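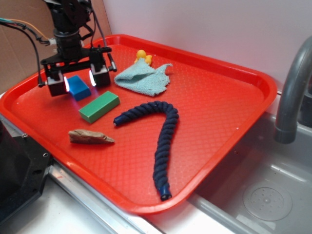
Red tray on the counter beside a sink.

Water pressure and hot water at Nygård: status of the riser work

2022-06-12

The replacement of the pressure reducing valves in the east and north stacks is complete. The west stack is next. This item summarizes what was changed, what the measurements show so far, and what residents should check in their own kitchens and bathrooms.

Background. The original part of Nygård dates from 1920 and was plumbed in galvanized steel. Most of that pipe was taken out in 2000, when the building went over to copper risers with a booster pump in the basement. The branch lines inside the apartments were replaced only where walls were already open, so a number of kitchens still have a short run of steel between the riser shutoff and the sink. Steel pipe of that age narrows on the inside as scale and rust build up. Static pressure at the tap looks normal on a gauge, but flow drops as soon as the faucet is opened. This explains most of the complaints sorted under "low pressure" in the February survey, which went out to all 328 apartments.

The valves. The old reducing valves were rebuilt once and parts are no longer made. They had begun to creep, meaning that the downstream pressure rose slowly overnight when no one was drawing water. Creep is hard on supply hoses, toilet fill valves and dishwasher inlets. Clomura has supplied replacements with a stainless seat and a strainer upstream that can be pulled without draining the riser. Each one is set to 50 psi on the downstream side. Eskil Viklund did the setting with the pump running and again with it off. The readings are written on the tag hanging from each valve.

Hot water. Slow delivery of hot water is a separate problem with a separate cause. The return line in the north stack was out of balance, and most of the circulation took the shortest path back to the heater. The upper floors got what was left. The balancing valves at the foot of each return have now been adjusted and their positions recorded. If you live on one of the top two floors in the north stack, hot water should reach the kitchen faucet noticeably sooner than it did in the winter. If it does not, report it with the apartment number and the time of day. Reports without a time of day are difficult to use, as the pattern changes a good deal between early morning and noon.

A third cause turned up in several apartments during the valve work: crossflow through single-lever faucets. When the cartridge wears, cold water can pass into the hot line even with the faucet closed. The symptom is lukewarm water in the bathroom while the kitchen is fine, or the reverse. To test for it, close the hot shutoff under the sink and open the faucet to full hot. Water should stop completely after a few seconds. If it keeps running, the cartridge is leaking across and should be replaced. Hedvig Halvorsen at the building office has the list of cartridge types that fit the faucets installed in 2000. Faucets bought later vary, and the old cartridge should be taken along to the store.

What to check at home

Aerators. Any work on a riser shakes loose scale, and it collects in the first screen it meets. Unscrew the aerator, rinse it from the back, and run cold water for two minutes before putting it back. White crust comes off in household vinegar overnight.

Supply hoses. Look at the braided hoses under the sink for rust stains or bulging at the crimped ends. Hoses older than ten years should be replaced whatever they look like. Do not reuse the rubber washers.

Shutoffs. Turn each one fully closed and fully open once. A shutoff that has not moved in years may drip at the stem afterward. A slight turn of the packing nut normally stops it - if it does not, call the office and leave the valve open.

Clear the cabinet under the sink if you are in the west stack. The shutoffs there have to be reached from the kitchen side, and on the earlier stacks most of the delay came from moving pans and cleaning supplies.

West stack schedule. Water will be off one line at a time, from nine in the morning until three in the afternoon. Notices go on the apartment doors two days ahead. Fill a pot beforehand if you need water during the day. When service returns, open the bathtub faucet first, cold side only, and let the air out before using the kitchen sink or flushing. Discolored water is likely for a short time. Do not start a washing machine until it runs clear.

The pump controller is outside the scope of this work. A quote from Varnier has been requested.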